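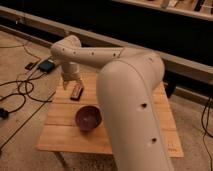 Bindau-users mailing list
Subject: Re: arm reaches too low at the far left corner of the table
From: Yuto Hattori

Hello all,

Thank you for the answers to my first message. I was asked for more details of the cell, so I try to give them in one place. First I quote the part of the earlier message that I am answering.

> Yuto, before you change any offsets, please tell us how the table
> is held in position relative to the base. Also, when did you last
> run the zero routine on the arm, and was it warm or cold when you
> ran it? If you calibrated it cold and work with it warm, you can
> look for the error in the wrong place for a week.
>
> Angelica Gatchalian

The table is not bolted to anything. It is a small square table with a top of wooden planks, and the base of the arm is close to the right side of it. I know this is the weak point. In July I put tape marks under the legs, but the floor is soft and the legs sink a little, so after some time the marks tell me only half of the truth.

The zero routine I ran last month, with a cold arm. After that I let it do 100 slow moves between the home pose and the bowl, and then measured the height of the fingers again with a feeler gauge. Near the center of the table it was good. At the far left corner, where the arm is stretched most, the fingers came down too low and one time they touched the wood.

My controller is the Ondale one, with the firmware build 619. The payload in the configuration was still the default value. I corrected it to the weight of our gripper and the sag became smaller, but it did not go away.

For the test I put several light things near the back of the table and the bowl closer to the front, and then I send the gripper to the far left corner above the planks.

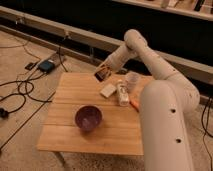
Angelica Gatchalian wrote to me off the list that I should stop trusting a single touch point and teach the table plane from four corners, with the speed at 45 percent or less, and that the Baluyot script will refuse the plane if the corners do not agree. She also thinks that the shoulder screws should be checked before any teaching, as a loose shoulder looks exactly like a bad plane.

I did both, in the order she gave. With the power off I checked the shoulder. Two of the screws turned by almost a quarter before they became tight. I put a paint line on every head so that I can see it if they move again. Then I warmed the arm with the same 100 moves, ran the zero routine warm, and taught the four corners. The script refused my first plane. The second one it accepted, after I had put a thin rubber pad under the front left leg.

My own notes for the next person who does this:

Switch off and wait for the lights on the controller to go out before you touch a screw.
Warm up first, then zero, then teach. Do not mix the order.
Write the payload down on paper also. The Sundumier update put mine back to the default without a message.
Look at the cables on the floor before each run, and move them away from the legs of the table. One time I pulled the table with my foot in a cable and lost the whole plane.

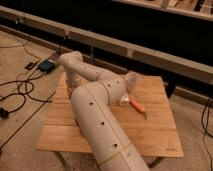 One question is still open for me. When the arm is folded back close to itself, I get a small knocking sound from the elbow in the first move out of this pose. It does not come in the other direction. The error log is empty. I did not open the elbow cover yet, and I would prefer not to do it if somebody knows that it is only the brake letting go.

Has anyone with the same arm heard this? If yes, please write which firmware you have and if it became worse with time. I can send the joint log of the elbow to anybody who wants to look at it.

With best regards,
Yuto Hattori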